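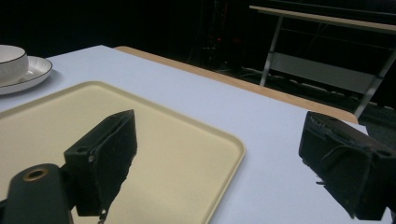 Gripper Pads on the Table-Service Cell: New Inspection Routine

The Trurdale workshop has revised the way it looks after the gripper used in the Lazaridis table-service cell. The revised routine took effect on 4/6/18 and applies to everyone who runs, demonstrates or repairs the equipment.

The cell handles cups, saucers and serving trays. Its gripper has two black fingers, each faced with a dark, soft pad that lets the tool hold glazed and smooth surfaces without marking them. The pads are the part of the tool that wears fastest. Fibers work free along the outline of the pad, the edges fray, and in time a loose strand can hang from the bottom of a finger. A strand of that kind may be drawn under a cup as the fingers close, and it may also be left behind on the tray.

Until January, pads were changed only when an operator reported a slip. Vasiliki Drakos, who keeps the maintenance log, reviewed the entries for the winter and found that most reported slips had been preceded by a note about fraying, in several cases by many shifts. The workshop has therefore moved to a fixed schedule.

Pads will now be inspected every 300 cycles and replaced at 2,000 cycles, whatever their appearance. The inspection is carried out with the tool powered down and the fingers fully open. The technician looks along the inner face of each finger and then around the outer edges, where wear is easily missed. Short wisps may be trimmed with the small curved scissors kept in the cell drawer. Strands must never be pulled by hand, as this lifts the pad from its backing. Where the backing has begun to show, or where a corner has come away, both pads are replaced as a pair.

Replacement pads are supplied by Flovus and are held in stores under bin number 486. Rafail Fragkou has asked that the last set in the bin be reported at once so that a new order can be placed. Pads of the earlier Falow pattern are slightly thicker and should not be fitted — the fingers will stop short of full closure, and the grip on a saucer rim becomes unreliable.

The mounting holes in the fingers also call for attention. Lint collects in them and prevents screws from seating properly. They should be cleared with a dry brush whenever pads are changed. Compressed air is not to be used at the table, because it carries loose fiber onto the trays and cups.

After any pad change, the operator runs 4 test lifts with an empty cup before the cell returns to normal work. The tray and tabletop are wiped down first, and the opening between the fingers is checked against the gauge block. Results are entered in the log with the technician's initials and the cycle count.

Short training sessions will be led by Tarmo Kazlauskienė and Leonidas Tsoukalas at the cell. Staff who have already signed the January maintenance sheet are still required to attend, as the earlier sheet does not cover paired replacement. Questions about the schedule may be addressed to Zdzisław Jasińska in the workshop office.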